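Tue 4 August
Posted by the Stimwood bench
3 comments

Back on the pull-force question for the Berum latch, which I left hanging in May when the supply started cutting out. New supply, same spring. I wanted one clean run at 60 percent duty before touching anything else, and I mostly got it – the first hour went to finding out that my force gauge had been zeroed with the hook off. Threw those numbers away. Painful!

Set the cycle counter for 1000 and went to lunch. It read 1049 when I got back, so the stop input on the Jireck timer still isn't wired the way I think it is (the drawing says pin 4, the label on the board says something else). Doesn't hurt the test, but I'd like to know before we run anything overnight.
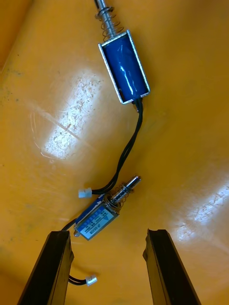
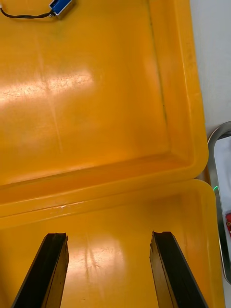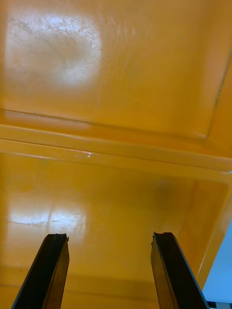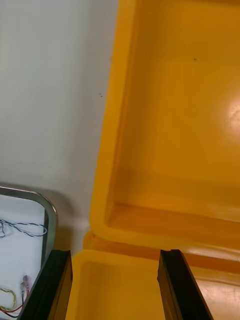

Yellow plastic at the bench; the two solenoids are in the first one.

Coil resistance drifts up as it warms, no surprise there, and the pull drops with it. What bugs me is the return stroke. It gets lazy after 190 cycles or so on the Aryee spring and then seems to recover?? Could be friction in the guide, could be me. I cleaned the guide with alcohol and it was better for a while, then the same thing again.

To do: swap the spring, leave everything else alone. Rezero the gauge WITH the hook. Trace that stop wire. Also we're nearly out of the small ring terminals – please don't take the last bag, I need them for the new harness.

12 shares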